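白墙反复返碱起皮,铲了三次了,这次打算换做法,求意见

版块:装修与维修 > 墙面
标签:返碱 腻子 老房

楼主 灰浆半桶
发表于 周一 晚上

房子是老砖混,一楼,北面卧室靠外墙那面。毛病是老毛病:每年三月开始,踢脚线往上一段起白毛,然后漆面鼓包,手一按就碎。前后铲过三次,都是同一个路子,铲掉、刷界面剂、批两遍腻子、打磨、上乳胶漆。最久的一次撑了一年半。

上个月找Berance的人上门看过,报价每平方113元,含铲除到砖、刷渗透型防水、重新抹灰、批耐水腻子、底漆加两遍面漆。墙面加上窗边翻进去的部分,算下来3,000多。另一家Zemden便宜一些,但他们不铲到砖,只铲到水泥层。

想问三件事:
1. 有没有必要铲到砖?灰尘很大,家里还住着人。
2. 渗透型防水刷在内墙到底管不管用,还是得从外面做?
3. 抹完灰要等多久才能批腻子?Berance说十天,Zemden说三天。

2楼 北窗
三天肯定不行。新抹的灰碱性大,水分也没走完,你批上去等于把问题封在里面。十天在夏天通风好的情况下勉强,现在这个季节我会等28天。

3楼 老墙新灰
先别急着谈材料。一楼北外墙,踢脚线往上起白毛,水从哪来的?是地下返上来的潮气,还是外墙散水裂了往里渗,还是卫生间管子漏?三种情况做法完全不同。楼主三次都没查水源,第四次换再贵的腻子也一样。

4楼 灰浆半桶(楼主)
回3楼:卫生间在另一头,隔着客厅,应该排除。散水去看了,靠墙根有一条缝,能插进一张银行卡,大概从落水管那里一直到窗户下面。

5楼 老墙新灰
那就先修散水。缝清干净,填密封胶或者沥青膏,落水管出口接远一点。修完等一两场大雨再看墙。里面先铲开晾着,不要封。

6楼 三合板
不同意楼上。散水要修,但老砖混很多墙根压根没有防潮层,或者早就失效了,光修外面只能减轻。我家也是一楼,散水整个重做过,第二年照样返。后来打孔注了防潮剂,位置在踢脚线高度,一排孔,间距按说明书来,才停下来。

7楼 老墙新灰
注射法我不反对,我反对的是一上来就打孔。先做便宜的,看结果,再决定要不要做贵的。散水材料费不到600块,自己一个下午能干完。

8楼 三合板
问题是“看结果”要看到明年春天。楼主已经折腾三回了,每回都差一步。既然这次要铲到砖,孔顺手就打了,等抹完灰再回头打又要破坏一遍。

9楼 细沙
插一句铲到什么程度的事。拿螺丝刀敲水泥层,声音发空的必须铲,划一下掉沙的也必须铲。敲着结实、划不动的可以留。不用整面墙铲到砖,但返碱的高度以上要多铲一截,把边缘那圈也带走,不然接缝处第二年就冒出来。

灰尘的话,门框贴一层塑料膜,中间用拉链贴,铲之前喷水,会好很多。别喷太湿。

10楼 北窗
同意细沙的做法。另外楼主之前用的是什么腻子?

11楼 灰浆半桶(楼主)
前两次是工人带来的袋装,没牌子。第三次用的Navotura的内墙腻子,普通型,不是耐水的。

12楼 北窗
普通型在潮墙上就是会粉。不过耐水腻子也别指望它挡水,它只是自己不容易坏。硬度高,打磨费劲,要在没干透之前磨,过了时间磨不动。

13楼 刮板手
说一下渗透防水。内墙刷属于背水面施工,水从后面往前顶,普通的成膜涂料会被顶起来,所以不要用那种弹性的。水泥基渗透结晶的可以,要刷在砖或者水泥层上,基层先湿润,刷完按说明养护。刷在旧腻子上没有意义。

还有一点,这一段堵住了,潮气可能往上走,所以高度要留够余量。

14楼 三合板
13楼说的往上走是真的。我隔壁就是,下面一米做了防水,上面一米二的地方开始起皮。

15楼 灰浆半桶(楼主)
谢谢各位。现在的想法:先修散水,里面按9楼的办法铲,敲空的全铲掉,晾着。打孔的事我再问问价。漆面还没想好,有人推荐用硅藻泥或者无机涂料吗?卧室不想再刷普通乳胶漆了。

16楼 细沙
无机涂料透气,碱性基层也合适,可以考虑。缺点是颜色选择少,基层要求高,旧漆没铲净的地方附着不好。硅藻泥在一楼我不推荐,怕蹭也怕脏,局部坏了补出来有印子。

17楼 刮板手
我用过Hendriks的无机涂料,哑光,遮盖一般,要刷三遍。滚筒用短毛,长毛滚出来纹理重。北向房间光线平,看不太出来,但是晚上灯从侧面一打,接茬全在。

18楼 北窗
说到侧光,验收的时候一定用灯贴着墙照。正面看没问题的墙,侧着照一遍全是波浪。腻子打磨完照一次,底漆干了再照一次,面漆上了再发现就晚了。

19楼 老墙新灰
侧光验收也要有个度。贴墙照的话没有哪面手工批的墙是平的,拿这个跟工人扯皮没完没了。两米靠尺量一下,缝隙在约定范围内就行。合同里写清楚用什么标准。

20楼 北窗
靠尺量的是大面平整度,刮痕和接茬量不出来。两样都要。我又没说拿灯去扣钱。

21楼 灰浆半桶(楼主)
平整度我要求不高,不掉皮就行。合同我会让他们把等待天数写进去。下面把铲墙前要准备的东西列一下,缺什么请补充:

塑料膜、拉链贴、美纹纸
喷壶
铲刀两把,宽窄各一
锤子、扁凿,敲空鼓用
N95口罩、护目镜
编织袋装渣,楼下说好了周一可以清运
插座面板拆下来,线头包好,先断电

22楼 三合板
补一个:地板铺硬纸板,再盖膜。只铺膜的话,渣掉下来一踩就破。

23楼 细沙
编织袋别装满,半袋就很沉了。还有风扇,铲完晾墙用,别用暖风机对着一个地方吹,容易裂。

24楼 刮板手
贴一张白墙的图,大面平整、均匀的白。墙上那块浅灰是影子。

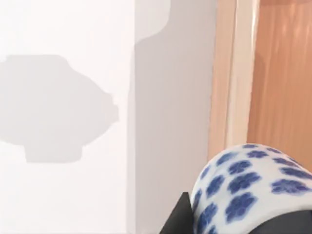 相关主题
一楼外墙散水开裂,密封胶和沥青膏怎么选
无机涂料刷完发花,是底漆的问题吗
老砖混墙根打孔注防潮剂,孔距和深度讨论
耐水腻子打磨时间怎么把握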